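Saturday, May 30, 2020

Entry 671. I slept until nine and then I cleaned the kitchen, the hallway and one half of the bedroom. The other half must wait. While I was cleaning I paid attention to my own hands, as I have done often since I started the work for Jilteck. It is a bad habit, and it makes the cleaning slow.

I took a glass from the drying rack and noticed that I had turned my wrist before I touched it. I did not decide this. Then I moved a plate with two fingers while the other three held a towel. When I had finished, I wrote in the small notebook: "The hand does the next thing before the first thing is finished." I don't know yet if it is useful for the project, but I was pleased with the sentence in English.

After lunch I opened the computer, although I promised to myself that I would not do it on a weekend. I wanted to look again at the room with the low chest. The task is simple to say. There are things on top of the chest, and they must be picked up and put where they belong. I can do it while I talk on the phone. In our simulator I made 31 runs with the new settings, and 3 of them were good from the beginning to the end. In most of the others the gripper closed a little too early, or it pushed the thing in place of taking it. In one run it carried a cup very nicely through the air and let it go over the floor.

The firm from Innes says on its website that their machine will tidy an ordinary living room soon. They do not say what is ordinary. My mother's living room has lace under every object, and if you pull the lace, everything comes with it. I would like to see their machine there. In the workshop at Dromden, where I worked before, we had an arm which put the same metal part in the same box all day, and it was better at this than any of us. But on the day when the boxes arrived from a different supplier, with the edge a bit higher, it hit the edge again and again until somebody pressed the stop button. I think about this box more than about any article I have read.

So, can the machines do our chores? In my opinion they can do pieces of chores. To wash the dishes, yes, a machine has done it for many years, but I still carry the dishes to it and I scrape them first. To clear a table when every evening the table is different, not yet. In December I made a bet at the office dinner and I said 2037. It was written on a napkin. At that time it felt too late, and now I am not so sure.

Before closing the computer I started one more run and left it at the beginning, with both arms up and the small things still lying on the white top.

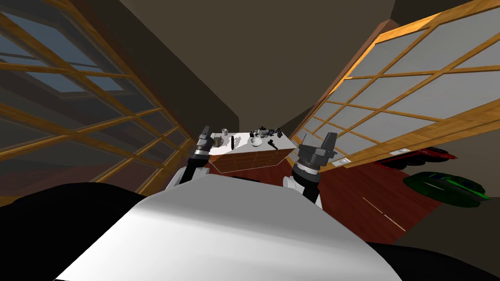
My neighbor from downstairs told me later, on the stairs, that I was solving the wrong problem, and that if people owned fewer things they would not need a robot. She has a very full balcony, so I only nodded. But I thought about it while I carried up the potatoes. A person who cannot bend the back anymore also has a cup and a bowl, and somebody must lift them.

In the evening it rained. I read eleven pages of the novel and I understood nearly all of them. The second half of the bedroom is still not cleaned. Tomorrow I will try to make the gripper wait a little longer before it closes.

Comments (3)

A reader from Sumotum
I work in a hotel laundry. We have a folding machine for the sheets and it is wonderful, but a person feeds in every corner by hand. Pieces of chores, as you say.

Guest
2037 is too optimistic for me. My robot vacuum is under the sofa again.

Guest
Did you keep the napkin?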